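Section 6: Setting up the practice room and checking the cell against it

This section covers the simulated room that comes with the Trullum controller, and how to use it before you let the arm move in a real building. It assumes the base unit is bolted down and the controller has been through the first start in Section 3.

Read this part before you skip to the steps. The sales sheet for the Jalari mobile arm says that a room can be "learned in one pass". We have set up enough of these to doubt it. A route that works in the practice room has been shown to work in the practice room, and you should treat it as a rough draft until the arm has driven it at crawl speed on your own floor.

6.1 What you need

The controller, switched on and showing the idle screen.
The pendant, with its stop button tested the same day.
A tape measure. The built-in range finder is fine for walls and poor at table legs.
A printed copy of the check sheet at the back of this guide.
A second person for anything from 6.4 onwards.

6.2 Loading the room

1. Put the key switch on the base unit to HOLD. The drive lamp goes out. If it stays lit, stop here and go to Section 9.

2. On the pendant, open Rooms and pick Loswood. This is the furnished room supplied with the controller. The bare test room is also in the list. It will load faster and teach you very little.

3. Wait for the progress bar to finish, then wait again until the word READY shows. The bar reaches the end well before the collision shapes have loaded. If you press Run in that gap, the arm will pass through furniture and the log will record no contacts.

4. Open View and choose Room Only. This leaves the arm out of the picture so that you can look over the furniture before anything is placed.

5. Compare your screen with the view printed in this section. Your viewpoint may differ a little, but the furniture should be the same. 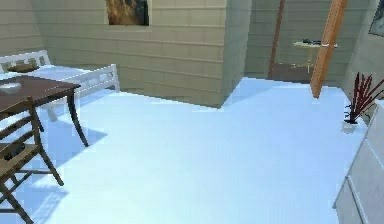
Page last changed: September. Checked by Edit Boros. Replaces all earlier copies of 6.2 to 6.5.

The ladder-back chair by the dark table and the tall post at the back are the first things to find. If either is missing, the room has loaded from an old file. Delete it from the pendant and load it again from the controller, then repeat from step 3.

6. Turn on Show Shapes. Each piece of furniture gets a wire outline, which is what the planner uses. Look at how well the outline follows the thing itself. Chair backs with slats are normally treated as solid, which is safe. Thin legs that splay outwards are sometimes treated as if they went straight down, which is not safe at all, as the planner then believes it has more floor than it has.

7. Check the slanting beam in front of the small round side table. The planner likes to wrap sloping things in an upright box. A box that is too big costs you some space. A box that has been trimmed by someone trying to win the space back may leave part of the slope outside it. If the outline doesn't cover the whole beam, choose Reset Shape.

8. Check the plant. Its spiky leaves fan out well past the small pot. By default the outline follows the pot. Set Plant Margin to Full.

Note: Earlier copies of this guide told you to leave Plant Margin on Auto. We no longer advise this. Auto was tried at three sites and gave a different answer at each of them.

6.3 Placing the arm

1. Choose Place Base and touch a clear part of the floor. The pendant marks your choice with a ring. The ring must be green all the way round. Amber means that the base fits but the arm can't unfold, although the message on the screen only says "placed".

2. Turn the base so that the cable side faces away from the route.

3. Set Floor Grip to Measured and type in the figure from your own floor test (Section 4). Don't use the supplied value. The practice floor is smooth and even, and the supplied value was chosen to suit it. A real floor has joins, grit and patches where somebody spilt polish.

4. Set the load. If you don't know the load, enter 6 kg, the most the wrist is allowed to carry, and plan for that.

5. Save the placement under a new name. The Save button will otherwise write over the room you loaded, without asking.

Caution: The pendant keeps its last placement in memory. If you change rooms without clearing it, the base may be put inside a wall in the new room. The software reports this as a low battery. We have raised the matter with the makers and have been told it is being looked into.

6.4 Dry run

1. With the key still on HOLD, choose Run, then Simulate. Check that the word SIM is showing in the top corner of the pendant. Both people should read it out loud.

2. Set the speed to Crawl. The faster settings hide small contacts by skipping over them between one check and the next.

3. Run the route from start to end three times. Write down every contact, with the name of the object touched. The software marks light contacts as "brush" and leaves them out of the total. Count them anyway. A brush on the screen can be a scrape down a cabinet front in the building.

4. Move one piece of furniture by a hand's width and run the route again. If the route now fails, it was too tight to begin with and should be planned again with a wider margin.

5. Set the clearance to 300 mm and ask for a new plan. The planner may refuse, saying there is no route. Believe it. You can lower the clearance until it agrees, but all you will have done is talk it round.

6. Save the log. Copy it off the controller, where logs are cleared at every restart.

Note on lighting: The room is softly lit and the pale floor is easy for the software to tell from dark furniture. The arm's own sensors will do worse under strip lights or next to a sunny window. Choose Light, then Harsh, and run the route once more. Miklós Erdős, who wrote the first edition of this section, held that Harsh was still too kind, and we have found no reason to disagree.

6.5 Moving to the real floor

1. Measure the real room with the tape. Enter wall positions, then large furniture, then anything with thin legs. Take leg positions at floor level.

2. Walk the route yourself and remove whatever can be removed. Loose objects on low tables should be put away. They can be knocked off by the elbow of the arm, which the planner checks less often than the wrist.

3. Rope off the area. Nobody steps inside the rope while the key is on RUN.

4. One person holds the pendant. The other stands by the wall stop and does nothing else. If that person has to leave, the run ends.

5. Turn the key to RUN. The drive lamp should light and stay steady. A slow blink means the brakes haven't released, and you should turn back to HOLD at once.

6. Drive the route at Crawl with no load. Stop at each turn and measure the gap to the nearest object. Write it beside the gap the software gave. Expect the two to differ. If they differ by more than the width of your thumb, go back to 6.3.

7. Repeat with the load fitted.

8. Raise the speed one step at a time, with a full run at each. The "ready for full speed" message appears after a single clean run and may be ignored.

Warning: The bumper strip isn't a safety device, whatever the label on it suggests. It tells the controller that something has already been hit.

6.6 Looking after the set-up

Check the room file against the real room whenever furniture has been moved, and otherwise once a month. The self-check won't do this for you. It compares the file with an earlier copy of the same file and, unsurprisingly, tends to pass.

Wipe the range finder window with a dry cloth before the first run of the day. Don't use spray. If the distances on the pendant flicker with the base standing still, clean the window again, then look at the cable where it enters the collar. A worn collar is more common than a failed sensor, and much cheaper. Spare collars are listed by Bíró under wrist and base fittings.

Change the wheel bands at 2,000 hours. The wear meter on the pendant is worked out from hours alone and takes no account of grit, so lift the base and look at the bands yourself at each monthly check. A band with a flat spot will pull the base to one side on slow turns. It's easy to mistake this for a bad map and lose almost a morning redrawing a room that was right.

After changing a band, repeat the floor test in Section 4 and all of 6.4. The pendant offers to carry the old figures forward. Choose No.

Contact faults and their codes are in Section 9. Code 300 is listed there twice, with two meanings; use the second.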